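Bench tips: running the Plalavero suture training kit

Notes from the skills bench at Nair, after 172 practice closures with the Gomitley instrument arm and the Plalavero kit. The kit ships with pads, needles, thread and a setup card. The card is brief, and the following fills in what it leaves out.

Setting up the pad

Seat the pad on its curved base and press the edges down before switching on the light. Aim the light at the middle of the mound. Polished wrist joints throw glare, so dim it one step if the jaws wash out on the monitor. Keep gauze along the near edge.

Parking the needle

Set the needle down in the pad, well clear of the cut, whenever you work the thread alone. Enter at a shallow angle and leave the tip showing. A needle laid loose on a curved surface will slide, and a dark one is slow to find in shadow.

Handling the thread

Grip pale thread near the very end of the jaws, with the jaws angled toward the surface. Let it hang before you pull. Small twists collect right at the edge of the cut, and tension applied too soon sets them. Old thread keeps its zigzag kinks; move short lengths aside so the jaws do not pick up the wrong one.
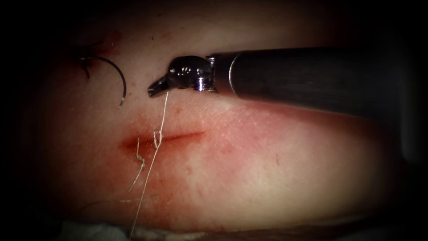

Grip force

The arm has two grip settings. Use the lower one for thread. The higher one flattens it, and flattened thread frays within a few passes. Sumathi Thomas, who looks after our arm, resets it to low at the end of each session.

Cleaning

Wipe the shaft first, then the collar, then the wrist with the jaws open. Use a lint-free cloth. Residue packs in behind the narrow band on the collar; a soft brush clears it. Dry fully before storage.

Cost and wear

The kit is $272 from Eltinness. One pad lasted us some 2 weeks of daily use before the cut edges began to tear. Replacement pads are sold singly. Thread is the weak point of the package, and we now buy it separately. The needles have held up and the base shows no wear.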